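Chapter 4

NOTES THAT STAY PUT: keeping track of shared work

By Valter Midtbø and Mirko D'Amico

In this chapter
Why people forget what was agreed
Lists, logs and boards
The handover
Writing a note someone else can use
Key words: handover, log, owner, open item, stale note

Start with a bakery. Putetti, two ovens, early shift and late shift. The early shift orders the flour. The late shift also orders the flour. Monday morning, 39 sacks in a corridor meant for bicycles. Nobody lazy, nobody stupid. Both shifts had a note. Two notes, two places, neither one dated.

Most of the trouble in shared work looks like this. Small, dull, expensive. Chapter 3 dealt with meetings and who gets to speak in them. Now the part after the meeting, when everybody has gone back to their desk and the only thing left is what got written down.

4.1 What gets forgotten

People remember the argument and forget the decision. Ask a group the next day what was settled and you will get several answers, all given with confidence. Dates go first. Then names. The general idea hangs on longest, which is a pity as the general idea is the bit you could of worked out anyway.

A useful note has an owner (one person, by name), a thing to be done, and a day. Leave out the owner and it is a wish. "Sort out the van" is a wish. "Mirko rings the garage re van, by Friday" is a note. Ugly, short, fine.

4.2 Lists, logs and boards

A list says what is left to do. Items come off it.
A log says what happened. Nothing comes off it, ever. You cross out, you don't rub out.
A board says how things stand now. It gets wiped, moved about, written over.

Trouble starts when one is used as another. The Vik ferry office kept its log on a board for a whole winter. Then May, spring clean, cloth, gone. They had to rebuild the crossings from fuel receipts. On the other hand the Moker workshop ran its daily jobs out of a bound log book, 645 entries, and finding the open ones meant reading the lot.

So: log in a book or a file. List wherever the owner will see it. Board where everybody walks past.

4.3 Stale notes

A stale note is one that was true once. Worse than no note, as people trust it. Boards collect them fast, paper especially. A sheet goes up, the edges curl, people stop reading it after a week and it stays up till the magnet is wanted for somthing else.
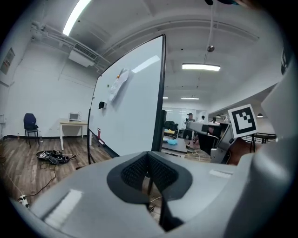

Page 4

Paper on a mobile whiteboard, held with an orange magnet, the sheet already crumpled. Date every sheet you put up. Top corner, big. Add a take-down day next to it and the name of whoever takes it down. At Flallow any sheet without a date comes off at the end of the week, no questions, into a tray. Hardly anyone goes to the tray.

4.4 The handover

Dealt with fully in the next section. For now, one rule: talk and write, both. Spoken handovers lose the numbers, written ones lose the worry ("it's working but I don't like the noise").

Before you read on

Find a shared note where you work or study. Who owns it? Could a stranger act on it? Write your answer in a few lines and keep it, you will need it for the exercise at the end of 4.5.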